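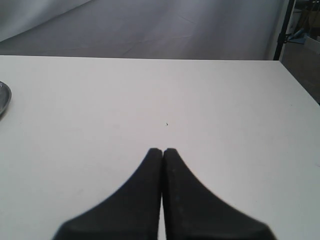
I've been promising a page about the big white table for ages, and a few of you have written in to ask whether I ever finished clearing it (yes! mostly!). If you followed the December posts you'll remember the state of the back room: fabric scraps, three kinds of tape, a box of buttons that had been on the move from one end to the other for months. I gave myself five evenings to find a home for everything, and I used every one of them. So it makes me very happy to start the gallery with all that flat white top going back to a nice straight edge, and the corner over on the right showing. There's a tiny dark speck on it, and I've decided I can live with a speck. A year ago you couldn't have found one on there if you'd tried!

A little background for anyone new. The table came from a shop in Udside that was closing down and selling off its fittings. I paid 336 for it, delivery included, and then had to call the delivery people back because it wouldn't go around the turn in the hallway. Two very patient men took the legs off on my front step while I held the screws in a cereal bowl. I'd been looking at a smaller one in the Ondora catalog for 505, so I felt pretty smug, even with the hallway business.

My friend Ilham Lamrani was the one who talked me into white. I wanted something dark that would hide everything. She said hiding everything was how I'd gotten into trouble in the first place, and she does have a point, although I'd like it on record that she owns a brown table and keeps her mail on it.

What went where, since people always ask:

The fabric is all in the tall cupboard now, folded around pieces of cardboard so I can pull one out without the whole stack coming with it. I cut the cardboard from the boxes my Shehata shelves came in. It took most of an evening and half a season of a baking show.

The buttons got sorted into 12 little jars. I wanted to do them by color and gave up and did them by size, which has been fine so far. Coat buttons have their own jar and it's already too full.

Paper patterns are in a file drawer, in envelopes, with a scribble on the front of each. Some of the scribbles say things like "the blue one, good sleeves," so we'll see how that goes in a few months.

The tape, glue, pins and scissors live in a tray that goes back on the shelf every night. That's the one rule I've really stuck to, and I think it's made more difference than the cupboard did.

And then there was a shoebox of things I couldn't name. Brackets, a small key, one curtain ring, a plastic foot off something. I kept the key and let the rest go.

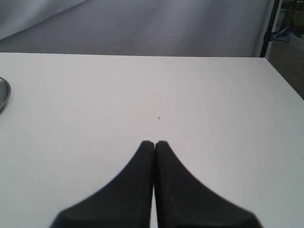

Keeping a surface clear turns out to be a whole separate hobby from clearing it, and I'm still working out my routine. I wipe down with warm water and a drop of dish soap, then a dry cloth, and I've stopped using the Brulline spray because I didn't like the smell in a room with one small window. White does show everything, so if you're thinking of getting one, look closely before you decide: there are a few very faint scuffs and little marks scattered over the top, including a small one on the right half. I don't mind them. I've tried baking soda on marks like that, on a damp cloth with hardly any pressure, and sometimes it helps and sometimes I get bored and make tea.

What I love most is having room to cut. I can lay out nearly a whole coat pattern without doing that thing where one end slides to the floor and takes the pins with it. I've also started wrapping presents in there, and doing the taxes, and last week my sister borrowed a corner for a jigsaw puzzle, which had to be moved on a tray when I needed the space. She has forgiven me, I think.

Next up is the shelf by the door, and I'm not ready to show you that one yet. If you have a good way to store zippers, please tell me, because right now they're in a salad spinner.

Page last updated 2019-06-19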